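Flolten Haul Retrofit Kit

Autonomy kit for rigid-frame haul trucks

The Flolten kit converts an existing haul truck to driverless operation without replacing the engine, the transmission or the frame. It is built for open pit mines and large quarries that already have a fleet with working life left in it. The truck keeps its cab and can be switched back to manual driving with a key switch behind the operator's seat.

A standard conversion takes 10 shifts per truck in a normal maintenance bay. Two fitters and one electrician can do the work. No welding is needed on the dump body, and all brackets bolt to existing mounting points on the deck and front bumper.

What is in the kit

Drive control cabinet, sealed, with shock mounts
Steering and brake actuators
Front and rear radar units, side laser scanners
Two positioning antennas with mast
Mode lights (front, rear and both sides)
Remote stop receiver and 3 handheld stop units
Wiring harness, labeled at both ends

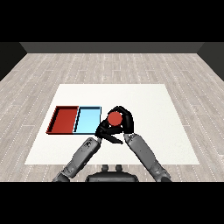
The control cabinet runs from the truck's 24-volt system and has its own backup battery. If the truck loses its link to the pit network, it slows, stops and sets the parking brake. It stays there until a controller clears it or a person on site takes over with the key switch. Stop distance depends on load and grade – the tables are in the site manual and should be checked against your own haul roads before the first run.

Pit software

Trucks are dispatched through Pemeo, which is sold separately and licensed per site. One Pemeo server handles up to 40 trucks along with the water carts, graders and light vehicles that share the road. Maps are updated from survey files or from a light vehicle fitted with a positioning antenna. Road edges, dump points and loading areas can be changed during the shift. 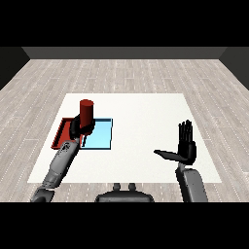
Controller training is included with every Pemeo license. The course is run at Cisneros or at your own site, and it covers dispatch, recovery of a stopped truck, road closures and handover between shifts. Most of it is done on screen before anyone works with a live pit. The training pit is built from your own survey data so that controllers learn the ramps and intersections they will be using. Allow around 480 megabytes of storage for each saved pit model.

Service and spares

Sensors and actuators are exchange items. Send the old unit back in the box the new one came in. Harness sections can be ordered one at a time. Scheduled checks line up with the truck's normal service, so there is no separate downtime to plan for – only the radar covers need attention between services, and these should be wiped at refueling.

Spares ship from Fosen. Orders for kits to be delivered in July are closed. For later dates, send us your truck models, serial numbers and current hour readings with your request.

Page updated June 29, 2025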